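Tirgate's stitching software learns to plan around its own thread

TIRGATE, 26 April 2025. A surgical robotics group in Tirgate has released a new version of Zandier, its open control software for robotic suturing, and the headline feature is one that people who work on the problem have wanted for years: it keeps track of the thread.

Earlier versions followed the needle well enough but treated the suture behind it as if it weighed nothing and went nowhere. That works for a first stitch. By the next one there are loops standing up and tails lying across the surface, and a planner that ignores them can steer an instrument straight through the lot.

Zandier 2 builds a running model of the thread from the wrist camera picture and hands it to the motion planner, which then picks a path for both instruments. Shiny, wet-looking surfaces were the hard part. Small bright reflections can break a thin dark line into pieces, and the old tracker would often lose it there. The new one joins the pieces back up by asking which curves a real length of thread could take, and it is a lovely bit of work to watch on screen!

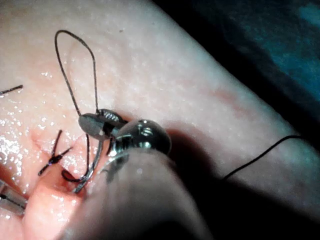
The wrist camera's view of bench work on tissue: the curved needle is held in the jaws beside the incision, with a loop of black thread standing above and a tied stitch to the left.

The team trained the thread tracker on 3970 short clips, all labelled by hand, and the labels are being released along with the code. So is Plistska, a replay tool that lets users step back through a run and see what the planner believed at each moment. Testers say it has already changed how they hunt for faults, as a bad guess by the camera side no longer looks the same as a bad decision by the planner.

There is still plenty to do. Pulling a knot tight is handled by a fixed routine, and the software has no real sense of how hard it is tugging. A force estimate is planned for November.

The Goodall lab, which shares the bench with the Tirgate group, is already porting the tracker to its own arms. The code and setup notes can be downloaded from the project page.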